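Wollell colored bowls and cups, six months in

I bought these for a toddler and ended up using them more than she does, so take this as a review from a grown woman who eats cereal out of a kid's bowl most mornings.

The short version: good bright everyday bowls, cheap enough that you don't wince when one rolls under the fridge, with a couple of annoyances I'll get to. Four stars from me. My husband says three and a half, but he's still mad about the dishwasher thing.

I'd been looking for something to replace the heavy stoneware we got as a wedding present. It's beautiful stuff and I was tired of sweeping it up. My sister-in-law, Lamisi, had a stack of Wollell bowls at her place and let my daughter throw one down the porch steps (her idea, not mine!) and it bounced all the way to the driveway and came back with one little scuff. I ordered that same evening, sitting in the car. The listing had 2,552 ratings when I looked, and I read far too many of them, including a long one from somebody who uses hers only for sorting beads.

So, the bowls. They come in different sizes and you pick your colors, and I went a bit wild. Lime green, deep blue, purple, orange, hot pink, plus cups in red and orange. The lime green one is my favorite. It's big and glossy on the inside and it makes a plain salad look like you tried. The hot pink is a big one too and gets used for popcorn, pretty much only popcorn. The blue is smaller and just right for yogurt or a handful of grapes, or for the egg you crack separately because the recipe told you to.

The orange bowl has a wide rim that flares out, and I didn't expect to care about that but I really do. You can carry hot soup by the rim without your thumbs going in. It also has a flat, raised bottom, so it sits nicely on the table and gives you something to hold onto when it's upside down on the drying rack. Some of my old bowls would skate around on a wet counter and this one stays where I put it.

Colors are strong. I was worried they'd look like a birthday party all year round, and okay, they kind of do, but I put them out on a dark green tablecloth in December and they looked great. Nana Kyei from next door asked where they were from and now she has the purple ones. We had a whole talk over the fence about whether the purple is more grape or more plum. (Grape.)

Now the complaints.

Stacking. If you buy a matching set of one size they nest fine. If you mix sizes like I did, you get a leaning tower, and the cups never really belong anywhere. I finally gave the cups their own corner of the shelf and stopped fighting it.

Stains. Tomato sauce is the enemy. The orange hides it, the red cup hides it, the lime green absolutely does not. I got most of it out with baking soda and a sunny windowsill, but there's a faint ring if you know where to look, and I know where to look.

The dishwasher. Top rack only! It says so in tiny print on the leaflet, and my husband ran one on the bottom and it came out a slightly different shape. It still holds chips. I wrote to the company and a very nice person named Dela Agbenyega answered in 2 days and sent a replacement without making me mail the old one back, so an extra point for that.

Microwave: the leaflet says short reheats only. I don't bother and just use a plate.

I also tried the Zarnthorpe bowls before these, borrowed from a friend, and they're thicker and feel nicer in the hand, but the colors are all that dusty, grown-up kind — sage, oatmeal, something called fog. My daughter showed zero interest. With these she asks for "the pink" before she's even sat down, and she'll eat peas out of the blue one that she won't eat off a plate. I can't explain it and I'm not going to poke at it.

Would I buy them again? Yes, and I'd get two more of the big lime green and skip one of the cups. If you've got small kids or clumsy adults, go for it. If you want something for a fancy dinner, keep your stoneware. I'm still using mine for company, what's left of it.

Somebody asked in the comments if the orange bowl and the orange cup match. Close enough for my kitchen. Hold them side by side by the window if it matters to you, and let me know what you think. 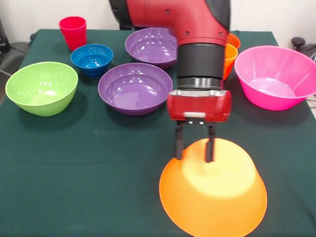 Page last changed: December, 4:10 pm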